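Vultholm calls for plain rules on "handling-ready" claims for gripping tools

For release Friday

Vultholm, the independent testing workshop, today published a draft code of practice for firms that sell robot grippers and the hand-held versions used to record handling work. It asks suppliers to stop printing success rates without saying what was handled, on what surface, and who chose the items.

The draft follows a review of 13 product sheets, among them those for the Pravari and Zetura lines. Most quoted a single score. Few mentioned thin film, crumpled packaging or glare off a shiny bench -- the things a packing room deals with all day.

"A rigid block in good light is a fair place to start, but I wouldn't buy on it," said Gun-woo Sung. "Show me a soft plastic bag with something in it you can't quite make out, and show me the misses as well."

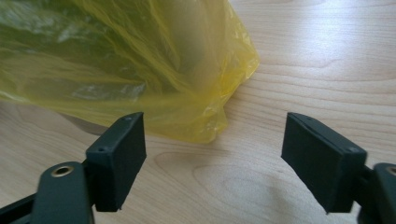 The open fingers of a hand-held gripper and a crumpled yellow plastic bag
Gun-woo Sung, quoted here, is standards lead at Vultholm

Under the draft, any published rate would need at least 200 attempts per class of item, with failed grasps kept in the count. Soft and see-through packaging would be its own class. Finger pads would be listed by material and hours of wear, and a change of pad would mean a new test.

Sung is doubtful that a voluntary code will change much. "We've had voluntary labelling before, and the labels got longer," he said. "I'd sooner see buyers write this into their contracts."

Stubbs, a contract packer, has agreed to try the wording in its next equipment tender. Vultholm has no plans to certify products or issue a badge.

Comments on the draft, document 3314, are open until the end of November.

Media enquiries: Vultholm front office, weekday mornings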